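The Purchase Price Is the Smaller Question

Ettore Morelli
2018-02-17

Each November the departments of this institute submit their equipment requests for the following year, and each November the requests for automation arrive in the same form. There is a quotation for an arm, a quotation for a gripper, a line for delivery and a line marked "sundries". The total is then compared with the capital allowance, and the discussion turns to whether the supplier might be persuaded to lower it.

I wish to argue that this is the wrong discussion, and that we should change the form before we change the supplier.

The matter became plain to me during the review of the Dora bench, on which we are teaching an arm to handle clear laboratory ware. The two bids that reached the final stage, from Arska and from Pagano, were close in price and described in very similar terms. Both gave a payload, a reach and a repeatability. Neither said a word about transparent objects, and our own specification had not asked. We had written "general handling of small items" and left it there.

Glass and acrylic are not general items. A clear plate on a dark surface may show itself to a camera as little more than a thin bright line along each edge. A smudge can be easier to find than the part that carries it. Staff who have worked with such pieces for years pick them up without thought, and for that reason the difficulty does not appear in any estimate they are asked to give. It appears later, in hours spent on lighting, on bench coverings, on fingertips of a different material and on recording the same short movement again and again.

Those hours must be paid for. In the first period of the Dora work the team recorded 1,213 attempts, of which 201 were set aside as unusable. The plan had allowed for 1,000 in all, and for none to be discarded. By the close of the second period the figure stood at 1,721. I do not regard this as poor management. The team leader, Agata Dal Bello, had asked for a larger allowance at the outset and was told that the capital form had no place for it, which was correct. It has no place for it still.

The consequences of that gap are familiar to anyone who reads our accounts. Staff time is charged to teaching. Spare glassware is charged to general stores. A replacement cable is found in the budget of a different project — often one whose own cable will be wanted in the spring. The robot thus appears cheap in the year it is bought and is never again seen as a cost, while three or four other lines grow for no stated reason. A department that reports honestly is then compared, to its disadvantage, with one that does not.

It has been put to me that a fuller form would discourage applications. It may discourage some. A proposal that cannot survive an estimate of its second year should probably not be funded in its first. Others say that such estimates are guesswork, and here I have more sympathy. Yet we already guess at energy and at salaries, and we correct the guess as the year goes on. The Kumodeo service agreement, which covers our older machines, began as a guess of this kind and is now among the steadier items in the plan.

I therefore propose that every request for a robot name the actual objects it will handle, with samples supplied to each bidder before the price is fixed. It should also state the hours of staff time expected in the first and second years, the stock that will be used up and the bench space that will be lost to other work. Where the objects are clear, reflective or fragile, the request should say so on its first page.
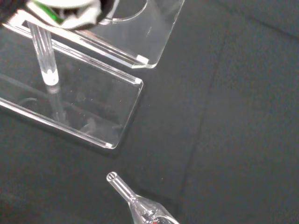

A reserve should be held against these requests as well, separate from the capital allowance and released at mid-year on the strength of a short written report. Its size can be settled when the first set of revised forms has been received. The present form should be withdrawn before the next round opens.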